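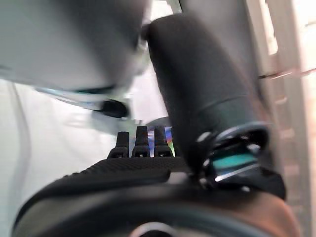 Skernedbridge, May

**Ticket 327: planner rejects grasp poses, "self-collision: wrist / gripper_base"**
Status: open, waiting on a second pair of eyes

Okay, picking this up again after lunch. Quick recap for Raphaël Hamel, who asked on Thursday what I'd been up to with the wrist view (sorry, long week!).

The Gestum planner started throwing out nearly every close-in grasp after I merged the new self-filter. Out of 183 candidate poses it refused 171, all with the same message. The old build was happy with the same list, same scene file, same seed.

First guess was the joint limits. Nope, they match the old config line for line.

Second guess was the self-filter mask, and I think that's it. The wrist camera sees a lot of our own hardware: the dark arm segment takes up a big chunk of the view, the black gripper body runs along the whole bottom, and the three fingertips stick up near the middle. The mask was handling the matte black stuff fine. What it doesn't cover is the shiny bits, meaning the silver rim on the joint fitting and that rainbow-looking strip behind the fingertips. My hunch is that depth goes noisy there, the leftover points get past the filter, and the planner treats them as an obstacle parked right on top of the gripper.

What I tried:

- Padding on `gripper_base` down to zero: no change
- Self-filter off completely: much worse, as you'd expect
- Mask grown by 3 pixels: refusals drop a lot, but a few poses still fail
- Old mask with new planner: works (!!)

So it's the mask and the planner is off the hook. I owe the Ferrand folks an apology, I was pretty grumpy in their channel this morning.

Still to do: redraw the mask by hand around the fitting and the strip, rerun the whole list, then try it on the Astby cell before I merge anything. Raphaël, could you check whether the mask export rounds down when it rescales? I got lost in that script twice. Logs are attached to the ticket, newest one on top.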